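Tiempo de lectura: 5 min

Taller de robótica: cómo va el proyecto de cajas

El grupo de los sábados lleva ya cinco sesiones con el proyecto de este curso y varias familias han preguntado en qué consiste y qué falta para la muestra. Resumo lo que hay hecho, lo que no funciona todavía y lo que necesitamos de vosotros.

El encargo es sencillo de explicar. El brazo tiene que coger un objeto del suelo o del borde de una mesa baja, llevarlo hasta una caja de cartón abierta y soltarlo dentro sin tirar la caja ni golpear la pared. Una persona lo hace en dos segundos. A nuestros alumnos les está ocupando el trimestre, y con eso ya contábamos cuando elegimos la prueba. El año pasado hicimos el sigue-líneas y a mitad de curso los mayores lo tenían resuelto y se aburrían.

El brazo es el mismo de siempre, el que montó la promoción anterior, con la base reforzada y los cables cambiados. Lo nuevo es la cámara pequeña de la muñeca. Antes trabajábamos con una cámara fija en un trípode y los chicos calculaban las posiciones sobre una cuadrícula pintada en el suelo. Con la cámara en la muñeca la imagen se mueve con la pinza, así que todo el código de coordenadas del año pasado ha habido que rehacerlo. El equipo Aravena lo terminó en la tercera sesión. El equipo Bakia ha preferido otro camino: guían el brazo a mano, graban el recorrido y luego lo repiten con pequeñas correcciones. De momento los dos métodos dan resultados parecidos.

Los números hasta ahora, sacados del cuaderno de pruebas:

Intentos anotados entre los dos equipos: 159.
Intentos en los que el objeto acabó dentro de la caja: 82.
Intentos anulados por fallo de batería o de cable: 11.

Del resto, la mayor parte son errores de distancia. De cerca, la cámara no enfoca bien el cartón y el programa confunde la pared de delante con la de detrás. La pinza baja antes de tiempo y se queda apoyada en la solapa. Gemechu Gebretsadik, que lleva la parte de programación, propuso que el brazo mire la caja primero desde arriba, guarde la posición de las esquinas y después se acerque sin volver a calcular nada. En el equipo Aravena lo han probado así las dos últimas semanas y han mejorado bastante, aunque si alguien mueve la caja entre medias el brazo suelta el objeto fuera tan tranquilo. Los pequeños lo descubrieron enseguida y hubo que poner la norma de no tocar la caja.

Otro problema es la luz. Un suelo con brillo devuelve un reflejo que el programa toma por el borde de un objeto. Probamos a bajar las persianas y entonces fallaba el reconocimiento de lo oscuro. Al final Bakia ha metido en el código una zona que se ignora, y Aravena ha optado por bajar la exposición de la cámara. Las dos soluciones están explicadas en el cuaderno por si alguien del grupo de iniciación quiere copiarlas más adelante.

En cuanto a los objetos, hemos fijado la lista definitiva para que las pruebas se puedan comparar: un estuche vacío, una esponja, un rollo de cinta de carrocero y un bote de plástico con tapa. El bote es el que peor sale porque rueda. Se ha quitado de la lista la pelota de tenis después de una votación en la que perdí.

Sobre el encuentro de Rorkerthorpe. Está confirmado que vamos, con los dos equipos. La prueba de allí se parece mucho a la nuestra, con dos diferencias que conviene que los chicos tengan presentes: la caja la pone la organización, de modo que no sabemos la altura exacta, y cada equipo dispone de un solo turno de montaje. Por eso en las próximas sesiones vamos a cambiar de caja cada día. Si tenéis en casa cajas de cartón de tamaño mediano, traedlas abiertas y con las solapas puestas. No hace falta que estén nuevas. Las de zapatos no sirven, la pinza no entra bien.

La inscripción son 65 euros por equipo y la paga el taller con lo que quedó del curso pasado, así que las familias no tienen que abonar nada. El viaje lo haremos en coches particulares. Quien pueda llevar a alguien, que me lo diga antes de que acabe octubre, con el número de plazas libres. El brazo viaja desmontado en su maletín y necesita un maletero entero.

El grupo Resby, que es el de iniciación, no compite este año. Están con los motores y los finales de carrera y van bien de tiempo. Los que quieran venir a Rorkerthorpe como público pueden hacerlo acompañados de un adulto. También se les ha invitado a anotar resultados en las pruebas de los mayores, y tres ya lo hacen.

Algunas cosas prácticas:

La próxima sesión es el 10/22/22 a la hora de siempre. Empezaremos por calibrar, de manera que quien llegue tarde se pierde la parte en la que se puede preguntar.

Los portátiles, cargados de casa. Hay pocos enchufes y dos los necesita el brazo.

Pelo recogido y sin pulseras para quien esté junto a la pinza. Esto ya está dicho, pero lo repito.

El cuaderno de pruebas se queda en el taller. Faltan dos páginas de la sesión del equipo Bakia; si alguien las tiene en la mochila, que las devuelva.

A partir de ahora cada equipo guardará también las imágenes de la muñeca de todos los intentos, los buenos y los malos, en una carpeta por día. Hasta aquí solo se guardaban los que salían bien y luego no había manera de saber qué había visto el brazo al fallar.
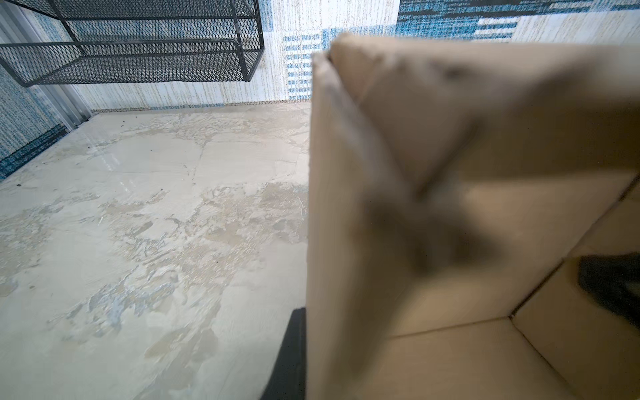
Las carpetas se copian al disco del taller al terminar, antes de recoger. De eso se encarga una persona de cada equipo, por turnos, y el turno está apuntado en la primera hoja del cuaderno.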